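**Zwischenbericht Arbeitspaket 2: Bildtafeln und Auflageobjekte, Stand Juli**

Projekt: Materialsatz Laketley
Berichtet von: Benvinda Prata
Empfänger: Dela Acheampong, Förderstelle Kustatow

## 1. Gegenstand

Das Arbeitspaket umfasst Gestaltung, Druck und Erprobung der Bildtafeln für den Materialsatz Laketley. Vorgesehen sind 14 Motive, jeweils mit einem zugeordneten Auflageobjekt aus dem Bereich Lebensmittel oder Haushalt. Der Berichtszeitraum umfasst die Fertigstellung der ersten Motivgruppe und die Anordnungsversuche am Tisch.

## 2. Stand der Arbeiten

Sieben Motive liegen als Druckmuster vor. Die Druckdaten der übrigen Motive sind bei Vidley eingereicht, die Freigabe steht aus. Die Illustrationen stammen von Dwynwen Harries und wurden gegenüber dem Entwurf in der Linienstärke angepasst.

Der Rahmen der Tafeln bleibt schmal und grau, die Ecken sind gerundet. Die Innenfläche ist überwiegend weiß gehalten. Eine farbige Innenfläche wurde geprüft und verworfen, weil die Figuren im Probedruck an Kontrast verloren.

Für die Anordnungsversuche wurde eine weiße Tischfläche verwendet. Geprüft wurden Lage und Abstand von Tafel und Objekt sowie die Erkennbarkeit des Motivs bei teilweiser Verdeckung.
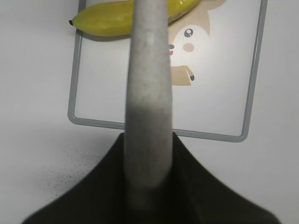
*Abb. 1: Bildtafel mit Cartoonfigur auf weißer Tischfläche, am oberen Bildrand die Banane.*

Zwischen Innenfläche und Tisch besteht kaum Helligkeitsunterschied; die Abgrenzung erfolgt über den Rahmen. Für die Endfassung wird deshalb ein dunklerer Grauton bemustert. Die Rahmenbreite bleibt unverändert, da sonst die Stanzform neu anzufertigen wäre.

## 3. Abweichungen vom Plan

- Die Lieferung des Trägermaterials durch Sabatier erfolgte verspätet. Der Zuschnitt der zweiten Motivgruppe verschiebt sich entsprechend.
- Frisches Obst ist als Auflageobjekt nur begrenzt verwendbar (Druckstellen, Verfärbung). Nii Quansah stellt eine Liste geeigneter Nachbildungen zusammen. Bis zur Entscheidung gilt die bisherige Objektliste.
- Die Nummerierung auf der Tafelrückseite war bei zwei Motiven vertauscht. Die Druckdaten sind korrigiert.

## 4. Mittelverwendung

Für Probedrucke und Zuschnitt wurden 632 Euro abgerechnet. Der Ansatz für Druckkosten ist damit zu 68 Prozent ausgeschöpft. Eine Umwidmung wird derzeit nicht beantragt. Die Bemusterung des neuen Grautons ist im Restansatz enthalten, die Beschaffung von Nachbildungen nicht.

## 5. Nächste Schritte

1. Freigabe der ausstehenden Druckdaten (Harries, Vidley)
2. Bemusterung Rahmenfarbe, zwei Grautöne
3. Festlegung der Auflageobjekte, Vorlage bei der Förderstelle
4. Wiederholung der Anordnungsversuche mit der zweiten Motivgruppe (Senyo Laryea)

Zu Punkt 3 wird um Rückmeldung gebeten, ob die Nachbildungen als Verbrauchsmaterial oder als Ausstattung zu buchen sind.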